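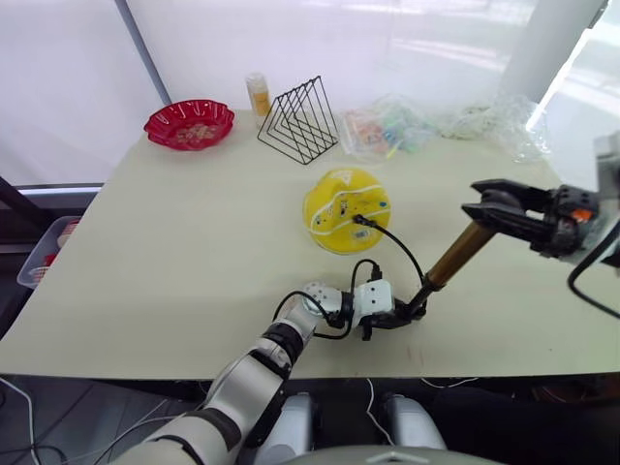

Garolari Table Organiser Range: User Manual, Issue 2, page 6

## 3. Setting up the tabletop

This section covers the placing of the wire rack, the serving bowl and small loose items on a shared table. It applies to the Wanach wire rack and to the Mostlow bowl. Assembly of the table itself is covered in section 2.

### 3.1 Before you start

1. Clear the near half of the tabletop. Keep it free as the working area.
2. Wipe the surface with a damp cloth and dry it. Do not use scouring powder on pale finishes; cream tops show scratches under strong window light.
3. Move items already on the table to the far half. They need not be in their final positions at this stage.

**Note:** Bags of small parts may stay closed until step 3.4.

### 3.2 Placing the wire rack

1. Stand the rack on its rectangular base towards the back of the table. The triangular frames must point upwards.
2. Press lightly on each corner of the base. If the rack rocks, turn it end for end and try again.
3. Leave a gap of 60 mm between the base and the table edge.
4. Load magazines or files from the middle outwards. Put the heaviest in the centre slot.

**Caution:** Do not lift a loaded rack by its frames. The thin rods may bend and will not return to shape. Empty the rack and lift it by the base.

### 3.3 Placing the bowl and bottles

1. Set the bowl at the left of the table, towards the back. Left-handed users may place it on the right.
2. Stand small bottles upright between the bowl and the rack, with caps fully closed.
3. Tip crumbs out of the bowl before refilling it. Crumbs collect in the fluting of the rim and should be removed with a soft brush.

**Note:** The scalloped edge is not a pouring lip. Use a spoon or scoop to empty the bowl of liquids.

### 3.4 Small items and bags

1. Keep small coloured items together in a clear bag at the back of the table, to the right of the rack.
2. Flatten empty bags and put them away. Almost empty bags may be combined if the contents are of the same type.
3. Clear plastic is hard to see against a bright window. Check the right-hand end of the table before wiping down.

**Caution:** Keep plastic bags and small parts away from young children.

### 3.5 Corded items

1. Place any item with a cable near the centre of the table, with the socket facing the user.
2. Lay the cable in a wide curve across the surface. Do not pass it through the wire rack or under the bowl.
3. Unplug at the connector. Do not pull on the cable.

### 3.6 Changes in this issue

- Step 3.2.3: gap now given in millimetres.
- Step 3.3.1: left-handed placing added.
- References to the Saragih rack removed. See the separate leaflet.

Text revised by Chantal Doucette, February.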